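4 Loading and Adjusting the Shelves

This section applies to Brerkum undercounter beverage coolers with a glass door, model 2452 and later. Complete the leveling procedure in Section 3 before loading the cabinet. Leave the cooler running empty for 12 hours after the first start.

4.1 Before you begin

Check that the following parts are in the accessory bag:
Shelf clips, 12 pieces
Drip tray
Door stop with two screws
Spare gasket strip

If a clip is missing, do not substitute a screw or a bent wire. The side channels are thin and will be damaged. Order replacement clips under the part name Mesia, long tab.

CAUTION: Disconnect the power cord before reaching behind the rear panel. The evaporator fan starts without warning.

4.2 Setting the shelf height

1. Open the door fully until the stop engages.
2. Remove the bottom shelf first, then the middle shelf. Lift the front edge, pull forward one inch, and tilt the shelf out.
3. Press the tab of each clip inward and slide the clip up or down the channel to the new position.
4. Release the tab. The clip must sit flush with the channel.
5. Check that all four clips for the shelf are at the same numbered slot. Slots are numbered from the bottom, 1 to 17.
6. Return the shelf, rear edge first, and press down on both front corners.

NOTE: Slot 17 is reserved for the top shelf in the short position. A shelf placed there blocks the upper air outlet if it is loaded past the front rail.

Standard cans stored upright need five slots of clearance. Tall cans need six. Bottles may be laid flat on the bottom shelf only, with the necks toward the door.

4.3 Fitting a dispenser rack

A dispenser rack may be used on the middle or bottom shelf. Measure the inside width of the cabinet between the channels, and choose a rack that leaves a gap on both sides for air to pass. Racks with solid side walls restrict the air flow and are not recommended.

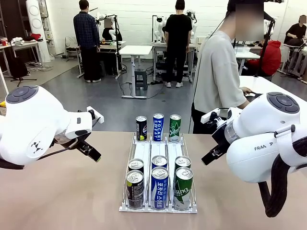

4-3

Load the rack on a table first to check the lane width. Cans should stand straight in the lane and move forward under light hand pressure. If they bind, the lane is too narrow for that can size. If they lean, it is too wide.

1. Empty the rack and set it on the shelf with the front parallel to the door.
2. Close the door slowly. The rack must not touch the glass or the gasket.
3. Load from the back of each lane to the front.
4. Place heavier items on the bottom shelf.

Do not exceed the load limit printed on the label inside the door. The weight of the rack counts toward the limit.

4.4 Temperature after loading

A full load of room-temperature drinks raises the cabinet temperature for several hours. The display will show the higher reading and the compressor will run without a break. Do not lower the set point during this time — the drinks at the rear may freeze.

If the alarm sounds while the cabinet is cooling down, press and hold the bell key until the display blinks twice. The alarm is muted for 200 minutes. It cannot be muted a second time until the set temperature has been reached.

NOTE: On units with the Strömberg controller, the bell key is combined with the lamp key. Hold it for the full count or the lamp will switch instead.

4.5 Care of shelves and racks

Wipe coated wire with a damp cloth and mild soap. Do not use steel wool, bleach, or a dishwasher. Dry all parts before returning them to the cabinet. Water left on the shelf clips can freeze in the channel and make the tabs hard to release.

Inspect the coating when the cabinet is defrosted. Chips at the weld points may be sealed with Brarnano clear lacquer. Let the lacquer cure outside the cooler until there is no odor.

Section 4 revised February, T. Manninen. For door reversal, see Section 5.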